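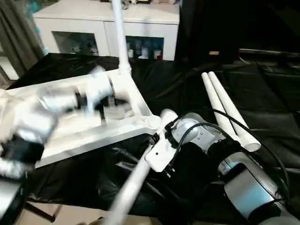 Hidstead Garden Frame Kit

Home > Beds and Covers > Frames

$159
In stock. Ships in 2 business days.

The Hidstead is a push-together pipe frame for covering a raised bed. It holds row cover, shade cloth, insect netting or clear film above the plants, and it comes apart for storage when the season is over. The pipe is rigid white plastic. Corners and tees are molded in the same color.

One kit makes one frame. Kits can be joined end to end with the Urkance coupler set, sold separately, if your bed is longer than a single frame.

What's in the box

14 pipe lengths, cut and deburred
Elbow connectors and three-way corners
Tees for the middle supports
Snap clamps for holding fabric
Ground stakes
Printed assembly sheet

Fabric is not included. Most customers buy the Vávra medium row cover, which is cut to fit the Hidstead with enough left over to tuck under on all sides. Any cover of a similar width will work.

Assembly

You don't need tools for a seasonal frame. Lay out the base on flat ground first, then push the uprights into the corners and add the top rails. Push each pipe in until it stops. A quarter turn as you push makes it easier, and so does a little dish soap on a cold day. Leave the clamps until last.

If the frame is going to stay up all year, you can fix the joints with a short screw through each fitting. We don't recommend glue. A glued joint can't be taken apart, and if one pipe cracks you lose the fitting along with it.

Set the stakes at the corners on the windward side first. On a wooden bed you can skip the stakes and strap the base to the boards with ordinary pipe straps from any hardware store.

Snow and wind

This is a light frame. It will carry fabric and netting through normal weather, but it isn't made for a snow load. Brush snow off the cover the same day or take the cover down. In strong wind, open both ends so the air can pass through. A closed film cover acts like a sail and will pull the stakes.

Surface and cleaning

The finish is matte. It picks up light scuffs in handling and storage, and these don't affect strength. Wash the pipe with warm water and a soft cloth. Don't use scouring pads or solvents. Green film from algae comes off with a weak bleach solution, rinsed well afterward.

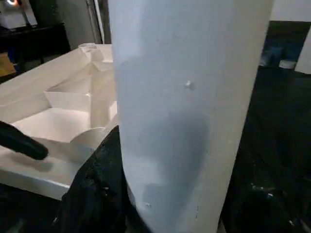
Matte white surface at close range, with faint scuffs toward the bottom.

The white will dull after a few years outdoors. If you want it to last longer, store the pipe out of the sun when the frame is not in use. Stand the lengths upright or lay them flat. Pipe left leaning over a hot summer can take a bend.

Spare parts

All parts in the kit are sold singly. Use the part number on the assembly sheet when ordering. Fittings from the older Hiltamstead frame look alike but have a slightly wider socket, and pipe from this kit will sit loose in them. If you aren't sure which frame you own, email a photo of one corner and we will tell you.

School and community garden orders

Garden programs ordering several kits can ask for a written quote. Contact Qistina Lumbantobing at the sales desk. Orders over $500 ship free to one address. For frames needed by September, please order early in the summer, as fall is our busiest time for covers.

Returns

Unused kits can be returned in the original box. Cut or drilled pipe can't be returned. If a part arrives cracked or is missing, let us know and we will send a replacement without asking for the old one back.

Related items

Urkance coupler set
Vávra medium row cover
Vávra insect netting
Extra snap clamps, bag

Page updated 2 Jul 2021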